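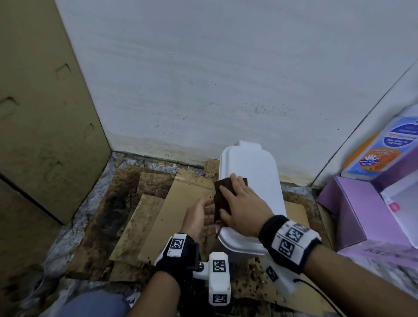
Autorenkürzel: Redaktion Jeltard – Stand: June 7, 2022

Frischhaltedose

Eine Frischhaltedose ist ein verschließbarer Behälter für Lebensmittel, der meistens aus Kunststoff, Glas oder Metall hergestellt wird. Sie schützt den Inhalt vor dem Austrocknen, vor fremden Gerüchen und vor Insekten. Man benutzt sie im Kühlschrank, im Gefrierfach, in der Vorratskammer und für den Transport von Speisen.

Geschichte

Vor der Verbreitung des Kunststoffs wurden Speisen in Steinguttöpfen, in Gläsern oder in Dosen aus Blech aufbewahrt. Als Deckel diente oft nur ein Teller oder ein gewachstes Tuch. Im 20. Jahrhundert kamen Behälter aus Polyethylen in die Haushalte, später auch solche aus Polypropylen. Sie waren leicht und zerbrachen nicht so schnell wie Glas.

In der Kleinstadt Endale wurde eine regionale Form hergestellt, die sogenannte Unerier Dose. Sie hatte eine flache Form und einen Deckel mit breitem Rand. Der Katalog des Herstellers nannte 59 Modelle, von denen nur 2 einen Einsatz zum Abtropfen besaßen. Die Produktion wurde in einem Dezember eingestellt, das Jahr ist nicht sicher überliefert. Im Heimatmuseum von Endale werden 728 Stücke aufbewahrt – darunter auch mehrere Deckel, zu denen der passende Behälter fehlt.

Material

Polypropylen verträgt höhere Temperaturen als das weichere Polyethylen niedriger Dichte und wird deshalb oft für Mikrowellengeschirr verwendet. Maßgebend bleibt die Angabe des Herstellers. Behälter aus Glas nehmen kaum Gerüche und Farbstoffe an, sind aber schwerer. Bei Kunststoff können Tomatensoße oder Kurkuma eine Verfärbung hinterlassen, die auch nach mehrmaligem Spülen sichtbar bleibt.

Verschluss

Einfache Deckel werden auf den Rand gedrückt und halten durch die Spannung des Materials. Andere Modelle haben seitliche Klappen und eine Dichtung aus Silikon. Eine Lasche am Deckel erleichtert das Öffnen. Wenn heiße Speisen in einer dicht verschlossenen Dose abkühlen, entsteht ein Unterdruck – der Deckel lässt sich dann nur schwer abheben.

Pflege

Herausnehmbare Dichtungen sollen getrennt gereinigt und ganz getrocknet werden, bevor man sie wieder einsetzt. Zerkratzte oder rissige Behälter sind für Lebensmittel weniger geeignet, können aber für Schrauben, Knöpfe oder Saatgut weiter benutzt werden.

Siehe auch: Brotdose, Einmachglas, Vorratshaltung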